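Progress report to the fund, second period
Project: Small chores at the bench and in the home
Tivley workshop, with Dista as equipment partner
4/25/21

Where we stand

You asked at the start whether a robot arm could take over any of the small hand work that fills a shop floor, and whether the same arm could later do the same sort of thing in a kitchen or a laundry room. My view at the end of this period is no on both counts, with a few exceptions that are narrower than I would like. I know the first report was more hopeful. It was written before we had many attempts behind us.

The grant allowed for 675 attempts before the review in June. We have done 180. Most of the shortfall comes from setup. Every time a part changes, the arm has to be shown its work again, and a half day goes by before we get anything worth writing down.

Parts handling

We spent the period on plastic gears. They are cheap, they don't break, and a child can sort and place them, so they seemed a fair place to begin. The fingers carry teal pads, and for plain holding I have few complaints. A gear gripped by its rim stays put while the arm is still.

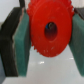
Setting a part down

Lifting was never the hard part. Anyone who has watched a sales video has seen a robot lift something. What we pay people for is putting the thing where it belongs, the right way up, and noticing when it hasn't gone in. Our arm does the first of these on good days. The second depends on how the gear was lying when it was picked up. The third it doesn't do at all. If a gear lands crooked, the arm opens its fingers and goes back for the next one, quite content.

Dista's own target was 10 clean placements in a row with no hand on the stop button. The best run so far is 3. I was given several explanations for this (the light, the shine on the table, a worn pad) and all of them may be right, but a person at the same table would have coped with every one.

Speed is a separate worry. The last inch above the table takes longer than the rest of the trip put together, and it is in that last inch that most attempts go wrong. 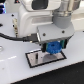

We tried slowing the arm down further, and it helped a little, at a cost in time that no shop could bear. Speeding it up again brought the old misses back. The Lytvynenko method, which Dista wanted us to use for the whole period, was better at reaching for a part and no better at letting go of one. I have asked them not to call it solved in their own write-up.

The household side

Nothing has been done on this yet, and I would rather say so than fill a page. The plan named dishes, folding and putting away groceries. A gear is stiff and always the same shape. A wet plate is slippery, and a towel has no shape to speak of. I can't see a case for moving on to towels while gears are still going in crooked, and I'd ask the fund to let us push that part back.

Vondau has offered the use of a softer set of fingers. I'm willing to try them, though I don't expect fingers to fix a problem that is mostly about noticing mistakes.

Money and next steps

Spending is under plan, mainly because we haven't reached the stages that cost money. Before the June review we intend to stay with gears, keep the table and lighting the same from one day to the next, and add a check after each placement so the arm at least stops when it has missed. We will also log every time a person steps in. The first report left those out of the results - my mistake - and the numbers looked kinder than they should have.

If the check works, I'll ask to go on to mixed parts. If it doesn't, I'll recommend that the second half of the grant be held back until Dista can show us something better on its own bench.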